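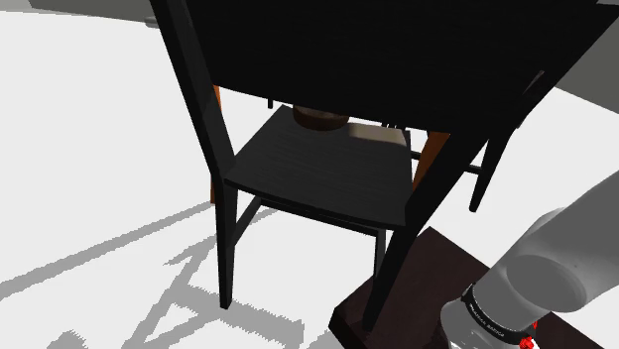 Drelturness fan board > General > Lasadden radio show, June episode

bozena_r wrote:
Hello everyone. I listened to the whole Lasadden episode yesterday and I would like to know what you think of the part with Fidelina. She was asked if she will sing the center part on the new single and she was quiet for a long moment. Then she said "please ask me after Tirkton." For me it was the most serious I have heard her in nine years of following this group. Usually she makes jokes even when the question is sad.

Zbig_K wrote:
I heard it too, but I did not find it so serious. She has a habit to wait before she answers. In the spring episode she did the same when they asked her what she eats for breakfast. People should not make a graduation announcement out of one silence.

bozena_r wrote:
I did not say graduation! I only said that the tone was different. Please read again.

Zbig_K wrote:
You are right, you did not write this word. It was in the other thread, sorry.

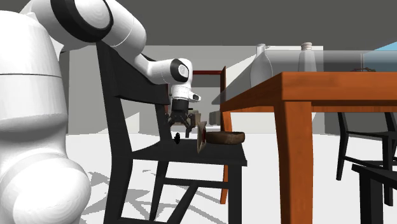

White robot arm with black gripper above a black chair

hubertB wrote:
The question was not fair to her in my opinion. The host knows that the label decides the center, and Marciniak has never let a member speak about it before the single is out. So what could she say? If she says yes, she has a problem with the label. If she says no, the fans are angry for one month.

I liked much more the second half, where she reads the letters. The one from the nurse who plays the first album on night shifts was very nice, and Fidelina sang two lines of it without music. Her low voice became really good. I remember the handshake event where she told us that she was ashamed of it.

wyn_lloyd wrote:
Agree with Hubert about the letters, disagree about the question. It is a radio interview, they have to ask something that people want to know. She is a professional and she gave a professional answer. I would be more bored if they asked again about her dog.

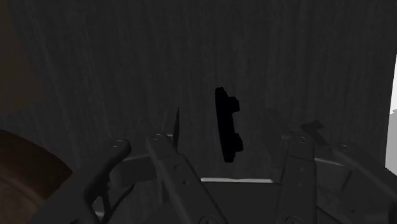
Also, can somebody explain the Tirkton tickets to me? I entered the fan club lottery with number 2248 and the page only says "in process." Last year I had my result at 9 in the morning, with the seat already in it.

hubertB wrote:
The dog question is always good, I will not accept this criticism - he has his own song.

For tickets: the result comes in two parts this time. First the standing area, then the seats. I paid 46 for standing and I have the confirmation. Seats are still open, I think.

Zbig_K wrote:
46 is without the fee. Look at your card statement.

hubertB wrote:
I looked. You are correct and I am now less happy.

bozena_r wrote:
Wyn, mine was also "in process" until the evening, then I got row 9. Please check the spam folder too, my sister lost her ticket this way two years ago.

About the interview, I listened one more time, from the start of the letters to the end. I still think she was sad, but at the end she laughs with the host about the wrong jingle and it sounds like a real laugh. So maybe Zbigniew is a little bit right. Only a little.

wyn_lloyd wrote:
Thank you, it was in spam. Seat 196, upper balcony. I will need binoculars.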